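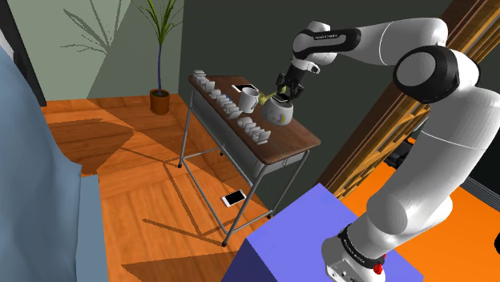 White teapot, small table with a wood top.

I moved to Grasdale in November and my tea got worse. Same leaves, same pot, same person making it. I've spent the winter sorting out why, and I'm putting my notes in one thread so I can stop retyping them in replies.

First thing is altitude. Grasdale sits at 3,000 feet. Water boils at a lower temperature up here than it did where I used to live on the coast. The difference is small on paper, but a strong black tea that wants fully boiling water gets less heat than it used to.

You can't fix that by boiling longer. Water at a boil stays at the same temperature however long you leave it going. I knew this from school and still tried it for a week.

What you can do is lose less heat after the boil. I fill the pot with hot water while the kettle is going, let it stand, dump it, then put the leaves in and pour right away. I used to skip this on the coast and got away with it. Here I notice when I skip it.

A lid matters too. I used to leave mine off to watch the color. Now it goes on as soon as the water is in.

I also add time. My old breakfast blend got three minutes. Here it gets four and a half. If it turns bitter I use less leaf and keep the time where it is.

Green tea is the one thing that doesn't care. You're letting the water cool for it anyway. If you live somewhere high and you're frustrated, drink green for a while.

Second thing is the water itself. Grasdale water is hard. I had scale in the kettle within the first month, a chalky ring and then flakes. Hard water makes black tea dull and puts a film on top of it. The film breaks up when you stir and comes back.

People kept telling me the film was from the milk. I made a cup with no milk and it was there. I made a cup with bottled spring water, no milk, and it wasn't. So that was settled, at least in my kitchen.

I didn't want to buy bottled water forever. I got a pitcher filter and it helped a lot. The film is mostly gone. The filters wear out sooner than the box says, and you can tell when because the film comes back before the little light changes.

Do not use distilled water. I tried that too. The tea came out flat and a little sour, like something had been left out of it. Some minerals are good. You want fewer than I have out of the tap and more than none.

Kettle. I have a Drivent, the plain one with no temperature settings. It's fine. The spout drips if you pour slowly. I descale it with white vinegar and water, half and half, brought up to a boil and left to sit for 20 minutes. Then I rinse, boil plain water, and rinse again. If it still smells like vinegar, boil and rinse one more time.

Citric acid powder works as well and doesn't smell. It's in the canning section at the grocery store, at least at mine.

Somebody asked about descaling the teapot. I wouldn't use vinegar on a pot unless you know what it's glazed with. For stains inside I use baking soda and a damp cloth. For the spout I use a narrow bottle brush. No dish soap in mine, but I'm not going to argue about it with people who use it.
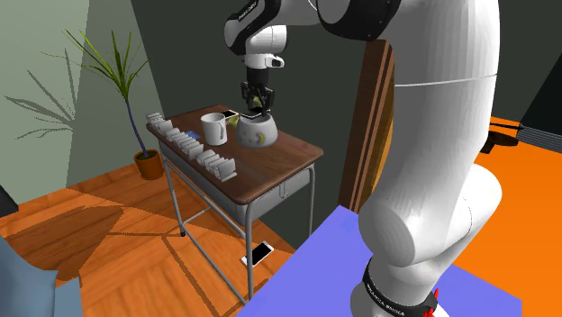 Now the leaves, and I have less to say on those. I was ordering from a shop back home called Averia and I still do for the blend I like. Shipping is slow in winter. I order 2 bags at a time and keep the second one closed until the first one is gone.

Keep tea away from the stove, the spice shelf, and the window. Mine was above the stove when I moved in, because that's where the cabinet was. It took on a smell of cumin. I drank it anyway, but I moved the tin.

The local option is Olatunji, the grocery on the east side of Grasdale by the hardware store. They have a good wall of loose tea and they sell it by the ounce. Go in the morning. Late in the day the good Assam tends to be gone.

I asked at the counter which of their teas held up best with the water here and got a quick answer: the broken-leaf ones, and the darker the better. They were right. Smaller leaf gives up its flavor faster, which helps when the water is not as hot. It's also cheaper, so that was a good afternoon.

The big twisted-leaf teas I liked on the coast are the ones that suffered most. I've stopped buying them. I have one at my sister's house when I visit, and it tastes the way I remember.

How much leaf: a level teaspoon per cup, plus a half for the pot. The old rule says a whole one for the pot. That was too much for me once I was steeping longer. Start there and change one thing at a time. If you change the leaf and the time together you won't know which one did it.

I kept notes on the back of an envelope by the kettle. Time, leaf, filtered or not, good or bad. It filled up. It looks silly, but I'd been guessing for weeks before that and getting nowhere.

Reply to the question about microwaving water: it works, and it's hard to know what temperature you ended up with. Water can also get hotter than it should in a smooth mug and jump when you drop something in. Put a wooden stick or a spoon you know is safe in there, or just use a kettle.

Reply to the question about a tea cozy: yes, get one. I held out for years. Mine is a quilted thing from a church sale and it keeps a second cup hot enough to drink. Take the leaves out before you put it on or the second cup will be bitter.

Reply to the person on a well: get the water tested before you buy any filter. The county extension office where I am has kits. Iron will also ruin tea, and a basic pitcher won't do much about it. Iron turns it a gray-black color that looks like ink.

Where I ended up: filtered water, warm pot, lid on, broken-leaf Assam, four and a half minutes, milk after. It isn't the same as the tea I had on the coast. It's good, though, and I've quit thinking about it every morning.

One thing I haven't solved is iced tea. It goes cloudy in the fridge with this water, even filtered. I've been told to let it cool on the counter first and I've been told to brew it cold overnight. I'm trying the cold brew tonight and will add the result to this thread.

Cold brew update: clear, a bit weak. More leaf next time.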